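**Break room tea box is back, and still empty**

The second-floor break room at Deltetti has its tea box again. It went missing in April, when the kitchen shelves were repainted, and spent several weeks in a supply closet behind a carton of printer paper, where it was found by Feng-yi Leung, who was looking for printer paper.

The box is wooden, with a hinged lid, three narrow compartments and the word "TEA" on the front for anyone in doubt. It has no tea in it. A sign-up sheet for filling it went up by the sink at 10 in the morning and by lunch had collected seven names, four of them asking for coffee. 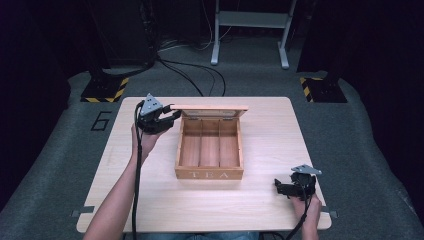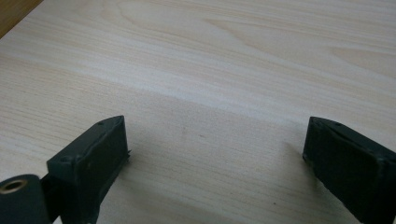
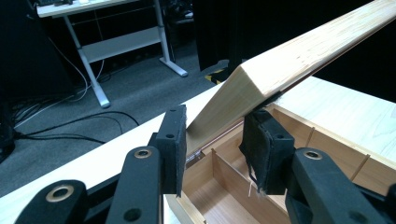

*The tea box with its lid up (first photo), the pale wood tabletop, and a closer look at a raised lid and hinge.*

Yi-chun Shek, who orders supplies for the floor, has proposed one compartment for black tea, one for green and one for "whatever people bring back from vacation." The last category did well in the old arrangement, a cookie tin that held 18 bags of chamomile and a soy sauce packet.

A trial order from Nunora is expected this month. Anyone with strong feelings about peppermint should call extension 2101 before it goes in. Feelings about the cookie tin may be kept to oneself; it has gone home with Feng-yi and now holds buttons.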